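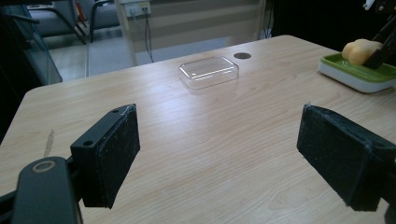
**How long before the table can take real weight after assembly?**
Overnight. Glue in the leg blocks wants the full night, longer if the room is cold.

## 4. Finishing and first use -- Hilstead table

Legs should be on by now. If not go back to section 3.

1. Stand the table up. Two people, lift by the rails and never by the top.
2. Check for rock. Push down on each corner in turn. If one leg is short, turn its foot out a half turn at a time.
3. Snug the leg bolts. Snug only -- they get a final tightening in step 8.
4. Wipe the top with a dry cloth, along the grain.
5. Look across the surface low down, with a lamp behind. Dull patches mean the oil went on thin in the shop. Sand those with 400 grit, light hand, no block.
6. Oil the patches. Pokirska clear, a teaspoon goes a long way. Wait 40 minutes, then wipe off everything that hasnt soaked in.
7. Leave overnight. Nothing on the top, not even a cloth.
8. Tighten the leg bolts for good. Same key as before.

**CAUTION:** Oily rags can catch fire by themselves. Lay them flat outside to dry, or soak in water. Do not ball them up in the trash.

**Note:** Small plastic boxes are fine on a cured top. Rubber feet are not, they leave rings. Same for vinyl placemats. Put felt under anything that stays put for weeks.

**Note:** Rounded corners get the most wear. Re-oil them every December or so, the rest of the top every other year.

### Spare parts

- Leg bolt, long: part 601
- Adjustable foot: part 200
- Hex key: any hardware store, dont order it from us

Older Magnusson legs fit the same blocks but need the short bolt. The long one will come thru the top. Ask for Piret Laur at Primard before you drill anything, and have the lable from under the rail handy when you call.

Next: section 5, adding the leaf.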